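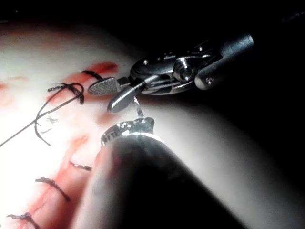 Can a house that has sat empty for years be brought back to the market at a price a first-time buyer can afford?

It can, provided someone finds the owner, clears the title and deals with the roof before another winter, and the first three Revow houses are now far enough along to show what each of those steps takes.

Revow progress report
To: Mechthild Nägeli, Graltix housing fund
From: Nele Van Loon, Jundine
7 October 2018

Dear Mechthild,

I have a lot to tell you this time, and most of it is good. When I wrote to you in January we had a list of addresses, a borrowed desk and a theory. We now have one house under contract, one on the market and one with its kitchen in pieces all over the dining room, and I'm excited about all of them.

Finding the owners

We mailed 1,215 letters to the owners of record for homes in the county that showed up as vacant on the tax roll, the water records or both. I had braced for silence. 634 of them drew a reply of some kind! Plenty of those were one-liners telling us the house was occupied, thank you very much (the water records lag badly, more on that below), and quite a few wanted to know whether we were the people who put up the "we buy ugly houses" signs. We are not, and we have since moved that sentence to the top of the letter.

The useful replies came from people who inherited a house and never decided what to do with it. They live two states away, or they share it with a brother they don't speak to, or they've been paying the taxes every year and feeling guilty every time. They weren't holding out for a higher price. What they wanted was a person who would pick up the phone and tell them what order to do things in. Marloes Van der Linden has been that person from the first day, and she's wonderful at it. Calls that I would have wrapped up in ten minutes she lets run for an hour, and at the end of the hour she has the name of the cousin with the keys.

Clearing titles

This is the piece that eats the calendar. We budgeted for one title search per house and have needed more on every one of them. On the Alder Street house there was an old mortgage that had been paid off and never released, and the lender had been swallowed by another bank, which had been swallowed in turn. On the Mill Road house the deed still named a grandmother. Stijn Groen has built us a checklist that starts the search at the same time as the first owner call, where we used to wait for a signed agreement. It means we pay for a few searches on houses that go nowhere. I still think it's money well spent and I'd like to keep doing it.
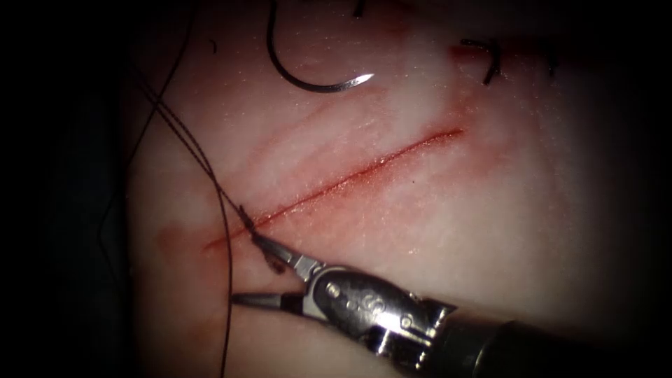
Synthetic tissue pad with a straight, narrow incision.

The three houses

Alder Street is under contract. It's a plain one-story with a good lot and a terrible bathroom, and the buyer is a school bus driver who has rented in the same neighborhood for years and had been outbid on everything she looked at. We listed it at the price in your agreement and held to it, even when an investor called the agent the same afternoon offering more for a quick close. The owner-occupant rule did its job. Closing is waiting on the appraisal, and I'll send a note the minute it's done.

Mill Road was built in 1929 and it is a beauty. Original front door, original stair rail, a sleeping porch at the back that somebody closed in with storm windows. Smits did the roof and the gutters and came in under their bid, and they also caught a rotten sill at the back corner that our own walk-through had missed. That used up the savings and a little more, but far better to find it now than have the buyer's inspector find it. The listing went live last week. We had a good crowd at the first open house and a lot of them were renters who told us they'd stopped looking, so it was a happy afternoon.

Cedar Court is the one with the kitchen in pieces. The plumbing under the sink had been leaking into the subfloor for a long time, and once we started pulling up vinyl there was no sensible place to stop. Fiachra Dolan is running the work there and has a clear plan: subfloor, rough plumbing, cabinets, then floors all at once through the back of the house. He thinks we can list before the holidays. I'm telling you after the holidays and will be glad to be wrong.
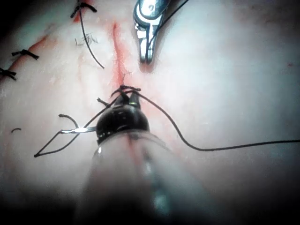 Lot lines gave us our one real surprise, and it was at Cedar Court as well. The neighbor's driveway runs over the line by the width of a tire, and has for as long as anyone on the street remembers. We couldn't sell with that hanging open, and the neighbor was (understandably!) alarmed to get a letter from a lawyer. I keep thinking of that suture being tied across the thin cut, because a boundary agreement is the same sort of small, fussy job, where both sides have to be brought in to meet. Marloes walked over with the survey and a pie, the two families met on the driveway, and the agreement has been drafted. It needs signatures and then a trip to the recorder's office. From now on we order the survey before the first contractor sets foot on a property.

What has gone slower than planned

Permits, mainly. The county's building office is down a reviewer and our applications have been sitting in the same pile as everyone's new decks. They are nice people and they are swamped. Stijn now drops the applications off in person with the drawings already marked up to their standard comments, and the last one came back without a correction, so we may have found our way through.

The water records are the other one. We had hoped that a long stretch of no usage would be a dependable sign of an empty house. In practice the utility updates its file when it gets to it, and seasonal places look exactly like abandoned ones. We've added a simple drive-by for every address before we write. It's slower, but the letters are better aimed and we annoy fewer people. Two retired mail carriers have offered to help with the driving, and they know which porches have had the same newspaper on them for a year.

Insurance on vacant houses cost more than I put in the original budget. I asked for quotes too late and took the one policy I could get. The renewal is already out to several agents, and I'll share what they come back with.

Budget

We're within the total and a little lopsided inside it. Repairs are over, on account of the sill and the subfloor. Outreach is well under, because Marloes has turned out to be far more effective than the advertising we had planned to buy, and we never bought it. With your approval I would like to move the unspent advertising money into the repair line. There is no request for additional funds in this report. The full ledger goes to your office separately, with the Smits invoices attached and the change order for the sill flagged.

What buyers are telling us

I added this section because your last letter asked who was coming through the doors. They're mostly people with steady jobs and a modest down payment who lose out to cash. Several had been pre-approved, let it lapse, and gotten pre-approved all over again. The thing they mention most at open houses is time: on an ordinary listing they feel they have an afternoon to decide on the biggest purchase of their lives. We keep our listings open for a set period and look at all offers together at the end of it, and people visibly relax when the agent explains this. Some come back with a parent or a friend who knows furnaces. The offers we've seen have been cleaner for it, with fewer waived inspections, and as the seller I sleep better too.

A few asked about down payment help. We don't offer any, but the credit union downtown does, and we now keep their flyers on the kitchen counter at every showing (or on a sawhorse, at Cedar Court).

Between now and the next report

Close Alder Street and file the owner-occupant covenant with the deed.

Review offers on Mill Road when the listing period ends.

Get the driveway agreement signed and recorded, and finish the kitchen.

Choose the next group of houses. Marloes has a shortlist from the replies, and there are two on the same block that I would love to do together, if the owners' timing lines up. Sharing a dumpster and a plumber would help the repair line a great deal, and a block with two dark houses on it would have its lights back on in one season.

Come and see Mill Road if you can manage it before it sells. The sleeping porch gets the sun late in the day, and Fiachra has promised to have the windows out there opening again by the time you visit. Parking is easiest around the back, off the alley.

With warm thanks for your support and your patience on the permits,

Nele Van Loon
Jundine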